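Moving into a shared unit with a mezzanine -- what goes where?
Posted by biancailie in Workspaces and Small Offices, October
Reading time: 3 min

biancailie
So we took the ground floor at Dallus (the old Pimentel building, if anyone knows it) and I'm in charge of making it less of a mess. Main room has a dark shiny floor, then there's a raised wood strip and you're on light gray tile. Right now the water jugs live on the floor by the tall black thing, the office chairs drift wherever, and there's flattened cardboard leaning on the wall that I swear is breeding. We also have one nice table with a plant on it and everybody ends up standing around that, even with chairs free!
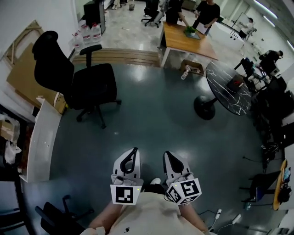

My first thought was to move the jugs up on the mezzanine and get them out of sight. Second thought was carrying full jugs up a staircase. What would you do?

vasilica_c
Do NOT put water upstairs. I did that at our last place and after two weeks it was me and only me hauling it. Keep the jugs low, on the tile side, close to wherever the cups are. Tile mops up easy, and that glossy stuff shows every drip and shoe print.

mopbucket44
Disagree with vasilica_c a little. Tile side is fine but not near the wood strip. People already have to step over that thing, and now you want them doing it with a jug in their arms? Pick a wall and leave a clear path.

Also the cardboard. Just recycle it. You are not going to need it.

biancailie
I knew somebody would say that about the cardboard lol. We're waiting on shelves from Caltent and I wanted to keep some to slide under them so we don't scratch the floor. But fine, one sheet. The rest goes.

vasilica_c
One sheet is fair. Felt pads work better though, I paid 9 bucks for a big pack of the Esovura ones and still have half of it.

deskhopper
Going against the crowd here -- leave the table exactly where it is. Everyone in this thread is worried about storage and the one thing in that room that works is the spot where people gather. I'd get a second one before I bought a single shelf. We spent 300 on shelving and it holds mostly empty boxes.

mopbucket44
That's a you problem, deskhopper. Shelves with bins on them are great.
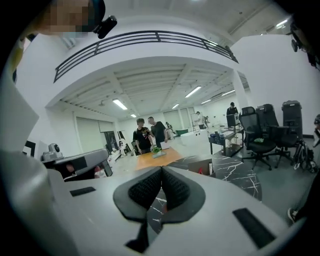
biancailie
How do you all keep rolling chairs from ending up all over the place?

vasilica_c
Give each one a parking spot, with a bit of tape on the floor if you have to, and push them in before you turn off the lights. Ours took maybe a week to stick. If you've got more chairs than desks, move the extras to the back.

deskhopper
Tape on a glossy floor leaves gunk, just saying. Try it in a corner first.

biancailie
Good call, I'll test it. Plan for now: jugs on the tile against a wall, cardboard down to one sheet, table stays. I'm in at 7 tomorrow so I can get the jugs moved before people show up.

Contact the moderators | Copyright the posters | Back to top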